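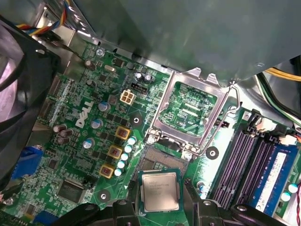

2018-10-14

Up at seven. Rain on and off all morning, so no washing out and no digging. Spent most of the day on the Dell that Canan Ateş gave me in July when she moved to Dolstead. It has been under the stairs since then with the ironing board on top of it.

I wanted to change the processor. The one in it is slow and Marilou wants the computer for her accounts and for the choir's music files. Riku Kaneko at Bostby sold me a faster Intel one, used, for 40 pounds. He looked up the board while I waited and said it would take it.

Cleared the dining table and put the case on its side on the old blanket. More dust than I thought. Took it to the back door and went over it with the paintbrush, then brought it in again. The fan and the heat sink came off together after the four screws. The paste had gone hard and I had to twist it a bit. Cleaned that off with kitchen roll and surgical spirit, which took longer than any other part of the job.

The socket has a lever on the right-hand side. You press it down and out and let it come up, and then the metal frame lifts on its hinge. The pins are in the board on this type, not on the chip, and they are very fine. I kept my sleeves rolled up. Minoru Takeda bent two on his a few years ago when his cuff caught them and he had to buy another board, so I had that in mind all the time.

Chip in by the edges, no pushing. I checked the notches twice before I let go of it. Then the frame down, then the lever, which needs more force than seems right. It creaked. Riku had told me it would creak. New paste, a small blob in the middle, and the heat sink back on, doing the screws a few turns each, corner to corner.

Stopped for lunch. Soup, and the end of the loaf. Hemi Trevaskis rang about the trailer and talked for 40 minutes. He can have it next weekend if he brings it back with the lights working.

First go at switching on, nothing on the screen. The fans went round but that was all. I took the memory out and put it back, no difference. Then found I had not put the little four-pin plug back in, the one on the board near the DELL lettering. Pushed it in until it clicked and it started up properly. It named the new processor on the second screen. Lost an hour to that, nearly.

Left it running while I did the potatoes. The temperature got to 80 under load and I was not happy with that, so switched off, took the heat sink off again and found one corner had not been tight. Fresh paste, done again. Much lower after that and it stayed there all through tea.

Marilou tried it this evening and says it is quicker. She opened all her things at once to see. She wants the case somewhere other than the dining table, and I said I would clear the shelf by the window.

Old processor is in an envelope in the bureau, second drawer, with the spare screws. Paste is nearly finished, get another tube when I am next in Bostby. Also need bread, and a bulb for the landing.

Bed at half past ten. Still raining.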